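Notebook – sim bench, gripper comparison
July, started 9:40 am

Picking up from Iddrisu's list. The aim is to settle which gripper model and which camera placement we carry into the garden tasks before Siriporn freezes the config. Two grippers in the running: the Zuretti parallel jaw, and the Eretus one with the slotted finger. Everything is being run in the house-and-yard world for now, no hardware until the sim side stops surprising us. Controller is Ra, on the default gains Alois checked in.
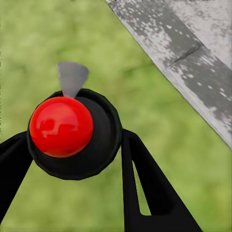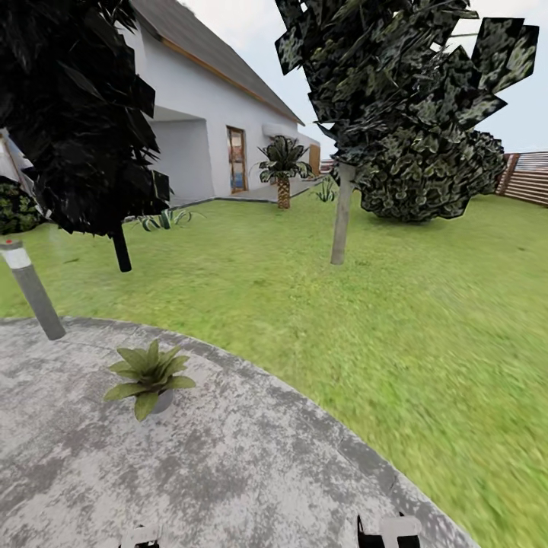 Both from the yard world, this morning's session.

First job was getting the views to agree with each other. The wrist camera and the wide camera had different exposure settings in the scene file, which makes the greens drift between them and upsets the segmentation. Copied the wide settings over to the wrist. Also found the wrist camera was still parented to the old flange link, so its offset was wrong by 10 mm in the approach direction. Fixed in my branch, not merged yet.

Ran 40 approaches per gripper, same seeds, same start poses. Notes as I went:

Zuretti. Closes evenly and the contact solver is happy with it. The fingertips are blocky and hide a fair bit of the target in the last part of the approach, so the pose estimate goes stale right when we want it. Mohammed-Awal suggested holding the last good estimate and finishing open loop. Tried it, and it's better on things that stay put, useless on anything that rolls.

Eretus. The slot gives the wrist camera something to see through at close range, and the estimate hangs on longer. The trade-off is the collision mesh. The slot was filled in by the convex hull, so what the camera sees and what the physics does are two different shapes. Split the finger into 2 hulls by hand. Step time went up a little but the false contacts are gone.

Lost an hour before lunch to a jitter at the wrist that I blamed on the gripper masses. It was the controller. Ra was reading joint velocities one tick late, and the damping term was fighting itself. Alois has seen the same thing on the Skullitz arm and has a patch – I've asked him to push it to the shared repo and not just email it around.

Haven't touched lighting. The yard is under a flat overcast sky at the moment, which is kind to the cameras. Kazimír wants low sun and hard shadows in the set, and he's right, but I'd like the grippers sorted first or we won't know which change did what.

To do:
Merge the flange fix once Siriporn has looked at it
Rerun the Zuretti set with Alois's patch, same seeds
Check the Eretus finger centre of mass after the hull split, I think it still uses the old value
Ask Iddrisu whether the grey concrete material is meant to have that friction, seems low to me

2:15 pm. Patch is in. Jitter gone on the Eretus runs. Zuretti set still going, will write up the numbers when it's through.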